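Skekusus Sandwich Names

A word list of sandwich and filled-roll names taken from lunch menus, with spelling variants and ingredient terms. Version 4, Nov 10, 2018.

Contents

names.csv - 611 names, one per row, with menu language and region
variants.csv - 287 alternate spellings, each linked to a row in names.csv
ingredients.txt - plain list, lower case, one term per line

Sources

Menus were typed in by hand from paper copies collected in Ekham and Verden. The Boonyarit menus came as scans and have more typing errors than the rest. Prices were dropped.

Known problems

"Roll" and "bun" are used loosely and we did not try to merge them. 20 rows have no region. Accents are missing from variants.csv - use names.csv if you need them.

Format

UTF-8, comma separated, header in the first row. Empty fields are left blank.

License

Free to use and change. Please keep the name of the list with any copy.

Pictures
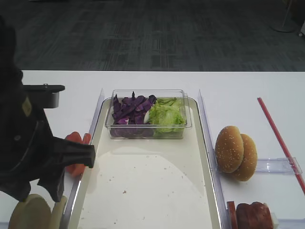
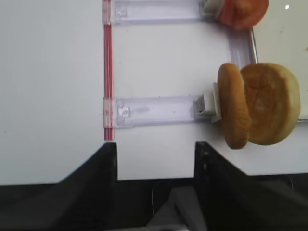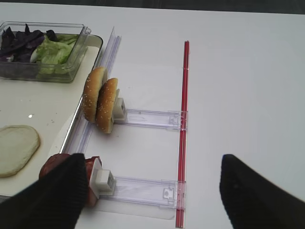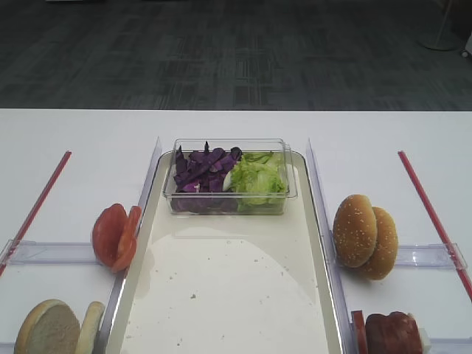 Sandwich making at a white table. Tomato slice in the first picture, bun in the second, salad greens in the third.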